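Chapter 8
Bins, Boxes and Liners: Holding Goods Before They Are Packed

What this chapter covers

By the end of this chapter you should be able to name the main kinds of holding container used in a small packing room, choose one for a given item, line it if it needs lining, and decide when it should be emptied. You will also meet the terms inner, outer, nest, liner and flag, which are used without further explanation in Chapter 9.

Before you start, read again the part of Chapter 7 that deals with receiving goods. The order of work described there is assumed here.

8.1 Why goods wait

Goods seldom go straight from the delivery door into the parcel they will leave in. They wait. An order may have four items on it and only three have arrived. A customer may have asked for two orders to be sent together. A returned item may need to be looked at before it goes back on the shelf. In each case the goods have to be put somewhere, and the place they are put has an effect on the state they are in when the packer picks them up again.

In the packing room at Clarkon, a firm which sends out household goods by post, a study of one August found that items spent far longer waiting than being handled. Most of the damage recorded that month was small: a bent corner, a scuffed surface, a bag torn at the seam. Very little of it had happened on the road. It had happened in the holding bins, where heavy things had been set down on light ones and loose wrapping had caught on the edges of other goods.

The supervisor, Onni Miettinen, made two changes. Each open order was given a container to itself, and hard-sided inner boxes were brought in for anything soft or easily marked. The number of containers in use rose to around 100. The room needed more shelving as a result, and one of the packing tables had to be given up to make space for it.

8.2 Inners and outers

A holding container may be a single box or a pair. When it is a pair, the smaller one is called the inner and the larger one the outer. The two together are called a nest.

The outer takes the knocks. It is the part that is pushed along a shelf, stacked on a trolley or set down on the floor. It should be stiff, and it should be large enough for the inner to be lifted out without tipping. The inner holds the goods. It should be smooth inside, with no staples or rough joins, and pale enough for small parts to show up against it. A dark inner hides screws, caps and scraps of film, and these are then thrown away with the waste or sent out in the wrong parcel.

It helps if the two parts differ in colour. A packer can then tell quickly whether an inner is missing, and is less likely to put goods into an outer by mistake.

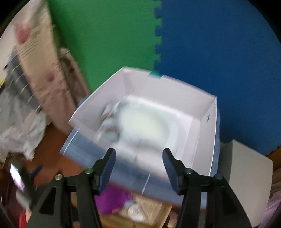 Figure 8.1 A white box with blue around it. Clear or silvery material, resembling plastic packaging, is bunched against one wall, and there is a short strip of teal tape over the rim.

Nests bought as a set, such as the Räsänen pattern, fit closely and do not slide. Nests made up from whatever is in the storeroom will serve, provided that the inner cannot shift by more than a finger's width. If it does, pack the gap with folded card. Do not use loose film for this. It works its way up between the walls and ends up among the goods.

8.3 Flags

A flag is a short piece of coloured tape folded over the rim of a container so that it can be seen from both sides. Flags are quick to put on and need no writing. Each room sets its own colours, and the list should be fixed to the wall at the end of the shelving. No room should have more than seven colours in use, as packers begin to confuse them after that.

A flag tells the packer one thing only. It may mean that the order is incomplete, or that the goods are to be checked, but the same colour must never stand for both. When the container is emptied the flag comes off. Old flags left on the rim are a common cause of orders being held back for no reason.

8.4 Liners and loose wrapping

A liner is a sheet or set of flaps laid in the bottom of the inner. Tissue, thin foam and plain paper are all used. Cut the liner a little larger than the base and fold the spare up the walls. Goods with a polished or painted surface should always have a liner under them. Boxed goods do not need one.

Loose wrapping is a different matter. It is the bag or film the item arrived in, taken off for checking and dropped back into the container beside it. Some of it has to be kept, for instance where the maker's bag carries the batch number. The rest should go in the waste sack straight away. Where wrapping is kept, flatten it, fold it once and slide it under the item.

8.5 When to empty

At Danen Supplies every holding container is looked at on the last working day of the week. Anything that has waited longer than nine days is taken out, checked against the order and either sent on its own or returned to the shelf. Other firms use a longer limit. The length matters less than having a limit and keeping to it.

Terms to learn

Inner: the smaller box of a pair, which holds the goods.
Outer: the larger box of a pair, which protects the inner.
Nest: an inner and outer used together.
Flag: a folded strip of coloured tape on the rim.
Liner: a sheet or set of flaps laid in the bottom of the inner.

Section 8.6 sets out the Jendik method for numbering containers on open shelving, with a worked plan for a room with a single door.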